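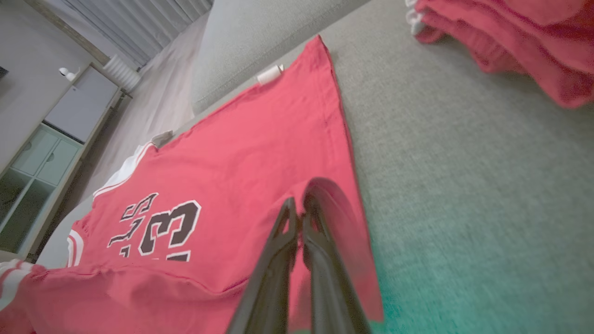 Drumov Speedway runs weekend stock car and late model racing on a half-mile paved oval. The Iyer family built the track on farmland and still owns it. The grandstand seats almost 3000, and there is free parking on the back stretch side.

Our season opens in spring and closes with the Preltix Late Model Final in August. Most race nights have two heats per class, then the features. Practice is open to any licensed driver whose car has passed tech inspection.

The Skullance Youth Series is for drivers moving up from karts. Entry forms and the current rule book are kept at the pit gate office, where you can also pick up passes and rent a transponder.

Drumov Speedway | Contact the track office | All rights reserved | Back to top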